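Cindent boards > Manipulation > Two-arm policies

Thread: chunk length vs. success on pen packing

kiani_r
Posted 14:12
Follow-up to my February post. Same policy, same 98 demos, only changed how many steps it commits to before looking again. Long chunks won, and I didn't expect that. Short ones dither over the pen and never close.

tbauerfeind
Which task exactly? Your Febuary post had three.

kiani_r
Pens into the case, one arm per side. 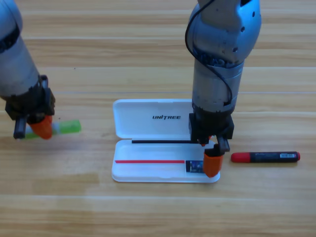
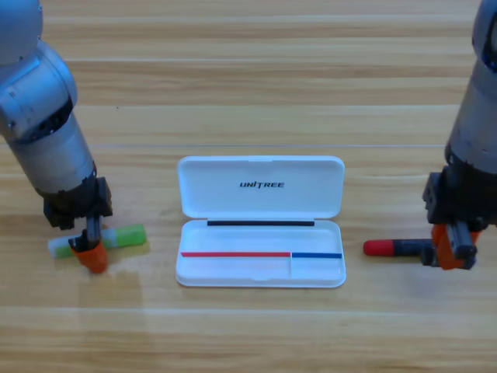
Chunk length is the only thing I'm claiming anything about. Short chunks replan halfway through the reach and the two arms start waiting on each other - long ones just go. Each arm has its own pen, green one for the left, red-capped one for the right, so they hardly need to agree untill the case. Might be why long works.

vustdale_lab
Well that's my objection. With one pen per side you've got two single-arm tasks running next to each other. Try a handover and long chunks will fall apart, ours did.

kiani_r
Fair for the reach. Not for the drop, both arms want the same tray. That's where I thought long would lose and it didnt.

tbauerfeind
How many seeds?

kiani_r
2

tbauerfeind
Then it's a hunch. Timo from the Tikine group btw, we saw the order flip between seeds on a very similar setup. Run 9 and I'll believe you.

rreinholz
Disagree a bit with Timo, the dithering is real whatever the seed. Could be the demos though. If whoever drove the arms paused before closing, short chunks learn the pause. Cut the idle steps and rerun short before blaming chunk length. - Roswitha

vustdale_lab
+1 to cutting idle steps. Still want the handover.

kiani_r
ok, idle steps first, then more seeds. Handover is a new set of demos, not promising. Will post numbers in this thread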